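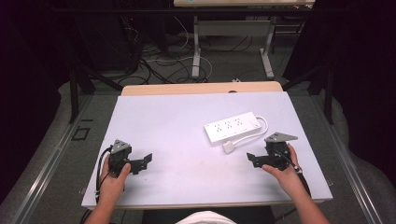
**tallowbird:** what time do the galleries on the Trunham art walk close saturday?

**kestrel_56:** Most shut at 9. Noh stays open til 11 bc of the band.

**tallowbird:** thx. worth doing the whole route?

**kestrel_56:** I'd skip the north end. Two blocks of candle vendors, same ones as last year. Start at Rereo, the upstairs room w/ the paper lanterns, then work south.

**plumbline:** disagree on the north end. Mererid Pumphrey has her big woodcuts up there, back of the old shoe store. 108 prints, floor to celing. Best thing in the whole walk imo

**kestrel_56:** saw them at the preview. Fine. Too many, hung too close. Couldn't look at one without three others yelling at me

**plumbline:** that's the point of the show??

**gusset:** parking: don't. Garage was $56 last time. Take the bus, get off at the library.

**tallowbird:** 56 dollars?? ok bus

**gusset:** event rate. they post it on a tiny sign

**oddlot_m:** anyone know if Fakix is playing again? last yr the sound was mud past the food trucks

**kestrel_56:** They're on at Noh, 9:30. Indoors this time so maybe better. Small room tho, get there early

**oddlot_m:** indoors is worse. last year half the fun was the street

**plumbline:** last year it rained on the street

**oddlot_m:** it drizzled

**tallowbird:** ok plan is bus, woodcuts, Rereo, then Noh. kids ok at Noh?

**gusset:** til 10 I think. call them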